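Inicio Archivo Cacharros Sobre este blog Contacto

Lo que cabe en una caja

Tiempo de lectura: 4 minutos

Llevo desde julio con la vajilla en danza. Entonces decidí, en un arrebato que todavía estoy pagando, que en casa había demasiados platos y que me iba a quedar únicamente con los que usara. Parece una decisión sencilla hasta que uno abre el armario de la cocina y se encuentra con tres generaciones de menaje mirándole con reproche.

Está el servicio bueno, que salió a la mesa en dos comuniones y un disgusto. Están los platos hondos de la abuela, desportillados con mucha dignidad. Está la fuente de pescado, con forma de pescado, en una casa donde el pescado se come en lata. Y luego está lo que de verdad se ensucia todos los días, que es poquísimo y no pega con nada.

Mi método de trabajo fue el siguiente: sacarlo todo, extenderlo por el suelo del salón, sentarme en el sofá a reflexionar y pedir una pizza. La pizza me la comí en la caja. Valeriano Lozano, que vive en el piso de abajo y subió a preguntar por el ruido, se llevó la fuente con forma de pescado y desde entonces me saluda con más cariño. No he querido saber qué hace con ella.

El asunto de las cajas merece párrafo aparte. Empecé con cartón, como todo el mundo, y a la segunda mudanza interior (del salón al pasillo, del pasillo al cuarto pequeño) el fondo cedió y perdí una salsera. Era fea. Aun así le guardé un minuto de silencio. Después me pasé al plástico transparente, que tiene una ventaja que los partidarios del cartón no quieren admitir: se ve lo que hay dentro sin necesidad de escribir «VARIOS COCINA 2» con un rotulador seco.

Compré las mías en Cuesta, el bazar de la esquina, donde las cajas están al fondo, detrás de las flores artificiales. El dueño intentó venderme también unas etiquetas adhesivas de colores. Le dije que no. Volví a por ellas al día siguiente. Siguen en su bolsa.

Con la caja transparente se aprende además una verdad incómoda sobre la geometría: los platos son redondos y las cajas no. Uno mete el plato grande y ya ha gastado media caja. Lo que queda libre son esquinas y huecos donde entra un bol, un vaso si hay suerte, y el orgullo de haberlo colocado todo sin que baile demasiado. 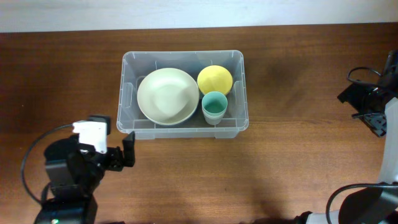
Cuadernos de la Asociación de Cacharreros Domésticos Lendham · Sección Menaje y Trasteros

El plato verde pálido es mi favorito y el culpable de casi todo. Según le dé la luz parece crema, y en esta casa ha habido discusiones serias sobre si es verde o no lo es. Yo digo que es verde. Al lado, el bol amarillo limón, que es el de los cereales, el de las aceitunas y el de batir huevos cuando el de batir huevos está sucio. Y el vasito, gris blanquecino por fuera y verde azulado por dentro, como si se hubiera guardado lo mejor para quien bebe.

No combinan. Me lo ha dicho mi hermana, me lo ha dicho mi madre y me lo dijo una compañera de Flusard, donde trabajo, que entiende de interiores porque ve muchos programas. A mí me parece que tres colores claros que no se hablan entre sí pueden convivir perfectamente en una mesa. Peor se lleva mi familia y come junta en Navidad.

En la sección me han pedido que deje por escrito cómo lo coloco, así que ahí va, sin garantía de ninguna clase. Lo grande y plano, lo primero y tumbado en el fondo. Ya sé que los entendidos ponen los platos de canto, y para una mudanza con camión les doy la razón. Para guardar la vajilla de diario en un estante bajo, tumbado me vale. Luego el bol, arrimado al borde del plato. Lo pequeño y alto, de pie, al final, en la esquina que haya sobrado. Si el viaje es largo, un paño de cocina entre pieza y pieza. Si es del armario a la mesa, ni paño ni nada, y paso corto por el pasillo.

Los cubiertos van aparte. Probé a meterlos en los huecos y el conjunto sonaba como una banda de pueblo ensayando.

También probé un organizador Drirkonance, con separadores ajustables, que me prestaron en la asociación y que devolví a la semana. Los separadores se ajustaban a todo menos a mis platos. Seguro que en otra casa hace maravillas.

De la criba inicial quedan 46 piezas en el cuarto pequeño, pendientes de destino. Las he ofrecido en la asociación, a los primos y a un bar que va a abrir en la plaza y que contestó muy amable que ya tenía platos. El servicio bueno no lo he ofrecido a nadie. Me lo quedo por si hay otra comunión, o bien otro disgusto.

Esta noche, tortilla en el plato verde. La fuente de pescado, por cierto, la vi ayer en el balcón de Valeriano con un geranio dentro.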